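Notebook, Banusbridge bench — April
Print this entry | E-mail this entry

Viscosity drift in diluted liquid soap, continued

Carried over from the March entry. The question is still why the 1:1 dilutions thin out on standing when the undiluted stock does not. Working assumption is salt content. Surfactant blends of this type are thickened with sodium chloride, and the viscosity curve has a peak; dilute and you slide down the low-salt side of it. The drift over time is the part the salt curve does not explain.

Setup

Stock is the Rilberg unscented base, lot as before. Water is deionized from the wall tap. Samples made up in the 250 mL beakers, stirred slowly by hand to keep air out, covered with film, left overnight before the first reading. Cup viscometer, 4 mm orifice, room at 19 C. Efflux time in seconds, stop at the first break in the stream.

Readings

Undiluted stock: 56 s at start, 56 s at end of the series. No drift.
1:1 dilution, no salt added: 13 s at start, 12 s at end. Small, but seen in all replicates.
1:1 dilution, salt added back: not stable enough to report. First pour was stringy and the stream broke early. Repeat.

The cup was rinsed with warm water between samples and dried with lint-free tissue. One reading on the diluted series was thrown out because the orifice had a film of old product in it. Clean the orifice with the wooden pick only — the steel one will enlarge it.

Household packs

Side note on packaging. Retail hand soap comes in refill pouches as well as rigid bottles, and users top up a half-empty bottle from the pouch, often with a splash of water to rinse out what is left. That makes an uncontrolled dilution of unknown age. If the drift is real it will show up there first, as a pump that drips or spits. Preservative level also drops with every splash, a separate problem and not one for this bench.

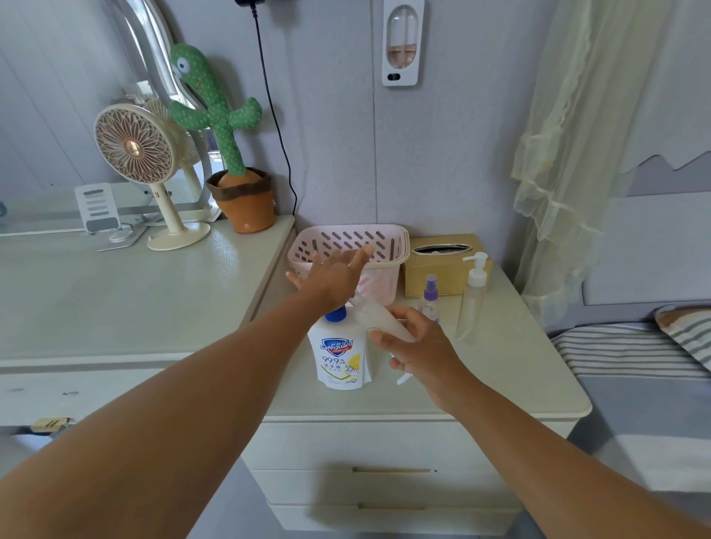 Air entrainment

Fine bubbles raise the efflux time and then clear overnight, so a sample read too early looks thick and seems to thin later. This could account for the whole effect in the 1:1 series. The undiluted stock was never stirred, so it makes a poor control. Should have caught this in March.

To do

Stir a portion of undiluted stock the same way as the dilutions and read it on the same schedule.
Spin one dilution in the Declercq centrifuge at low speed to clear bubbles, then read at once and again the next morning.
Weigh salt additions to 0.01 g. The top-pan balance is too coarse for this.
Check the pH of old and new dilutions. If it moves, the air explanation is not enough.
Ask Trosau for the salt content of the base as shipped. The data sheet gives a range only.

Open: whether the film cover lets enough water out to matter. Weigh the covered beakers before and after.

Recent entries
Orifice check with reference oil
Foam height, hard and soft water
Dilution series, first run
Balance drift after the bench move

Contact the bench | Copyright Banusbridge workshop | Back to top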